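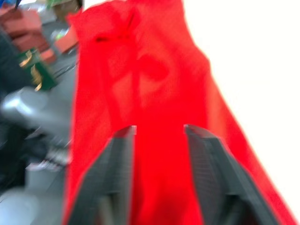

Red fabric in the Pellton workroom

About Miah

Miah is a small textile workroom in Hillville. We sort, mend and fold cloth for theaters, schools and rental companies, mostly drapes, table covers and bags. Shafiq Dissanayake started the business in a single room on Flikamthorpe Road and moved it to the Pellton building when the shelves ran out.

Every piece that comes in is shaken out, checked along the seams and folded to the customer's size. Small repairs are done the same week – larger ones go on the July list, when the theaters are closed. Last season we handled 1419 pieces, 236 of them for repair.

Drop-off is at the side door until 4:30 p.m. Please label each bundle with your name and phone number.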